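Small Business Talk > Importing and Overseas Suppliers

Thread: Supplier wants to be paid in their own currency now, anyone done this?

benchside_mo
Posted Aug 18, 2024

So I've been buying hinges and drawer hardware from Dudek for about four years, always invoiced in dollars, always fine. Last week the new price list shows up and there's a note at the bottom saying they'd "prefer" zlotys from now on. If I stay in dollars the prices go up 3%. If I switch they stay where they are.

My orders are small, usually 1314 pieces or so a go (weird number, it's how many fit on the pallet with the other stuff) and I pay half up front and half when it ships. There can be two months between those payments. That's the part I don't like. I price my cabinets in dollars and I don't want to be staring at an exchange rate every morning with my coffee.

Has anyone made this switch with a supplier in Europe? Did you regret it?

tallgrass_imports
I did it in 2021 with a glass supplier and would do it again. The thing to understand is that you were already paying for the exchange rate, you just couldn't see it. They were padding the dollar price to protect themselves. Three percent is them telling you how big the padding is.

Open an account that lets you hold the currency. I use Elden, there are plenty of others. When the rate looks decent I buy what I'll need for the next order and let it sit there.

rustbelt_ray
Going to disagree with that. "When the rate looks decent" is gambling. I've been importing small castings for 19 years and every person I know who started buying currency when it looked decent ended up spending more time on that than on selling stuff. Pay the 3% and raise your prices a little. Your customers won't notice on a cabinet.

tallgrass_imports
It's only gambling if you buy more than you need. I know what my next order costs. I buy that amount. Then I'm done thinking about it.

rustbelt_ray
And if the order gets pushed back or canceled? Now you own a pile of zlotys.

tallgrass_imports
Then I own them until the next order. They don't go bad, Ray.

benchside_mo
Ha, ok. Both of those make sense to me, which doesn't help.

I should have said that I'm not tied to Dudek forever. Bimix has quoted me in dollars for something close, and the unit price is lower, but their minimum is 3000 pieces and I'd be sitting on hardware until next May. I don't have that kind of cash to park on a shelf. I'm also a one-person shop, so whatever I pick has to be something I can do in ten minutes at the bench between other jobs.

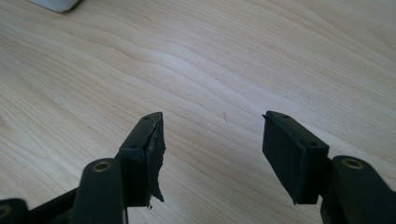

My bench top. Pale wood, and it does get some nice light.

Anyway, the 3% on a normal order comes out to roughly a hundred bucks for me. Not huge, but it's every order, and there's freight on top which has been all over the place this year.

portside_kel
Freight forwarder here (well, I work for one, I answer the phones and fix the paperwork). Please check what your bank charges for the wire before you decide anything! People fight over 3% and then their bank quietly takes 2.5% on the conversion plus a flat fee on each end. You're making two payments per order, so that's two sets of fees.

Also ask which currency goes on the commercial invoice. Customs wants the value in dollars in the end, and it gets converted at an official rate for the date of export, which will not be the rate you paid. It's no big deal, but your broker needs to know so the entry matches the invoice.

benchside_mo
I did not know that about the customs rate. So my books will say one number and the entry will say another?

portside_kel
Yep, a bit different. Keep both documents together and you're fine. I see it every day.

quietledger
Bookkeeper chiming in. It's a little more work but not scary. You record the deposit at the rate on the day you pay it, and the balance at the rate on its own day, and the difference goes in an account for exchange gains and losses. Ask whoever does your taxes how they want it. On the amounts you're talking about it's going to be a small line.

What I'd really do is ask Dudek for a third option. They wrote "prefer," so they're open to talking. Could you pay everything up front in dollars at the old price? That takes most of the risk off them, and they might go for it.

rustbelt_ray
Never pay 100 percent up front to anybody overseas. Never. I lost 910 dollars that way on a sample run and I was lucky it was only samples.

quietledger
With a stranger, sure. Four years of clean orders is a different situation in my opinion.

rustbelt_ray
My guy was six years of clean orders.

quietledger
Ouch. Fair enough.

millpond_dee
Slightly off to the side but has anyone used Ritum for this? They let you lock a rate today for a payment you'll make later. I've been thinking about it for my fabric orders out of Portugal. The fee looked reasonable, but there's a minimum deal size and I couldn't get a straight answer on what happens if the supplier ships late.

tallgrass_imports
I looked at them and passed. For late shipping they told me I could "roll" the date for another fee. If your supplier is always on time it's probably great. Mine is never on time.

portside_kel
Nobody's supplier is on time this summer, for what it's worth. Add two weeks to whatever they tell you.

benchside_mo
Ok, update. I wrote to Dudek this morning and asked if they'd hold the dollar price if I paid the balance sooner, like when the goods are packed and they send me the packing list. They came back pretty quick and offered a 1% increase, good through the end of the year. I also called my bank about the wire fees and Kel was right, it's bad. The conversion would have eaten nearly the whole saving.

So I think I'm staying in dollars through this next order and opening one of those accounts in the meantime to see what it's like with a small amount.

rustbelt_ray
Good. Get the 1% in writing, with the end date on it.

tallgrass_imports
I still say you'll end up switching by spring but 1% is a nice result. Post again when the account is set up, I'd like to know what fees they quote you as a new customer. Mine went up in July and I'm shopping around.

millpond_dee
Same, please post the fees. And if anybody has had Ritum roll a date for them I'd love to hear what it cost.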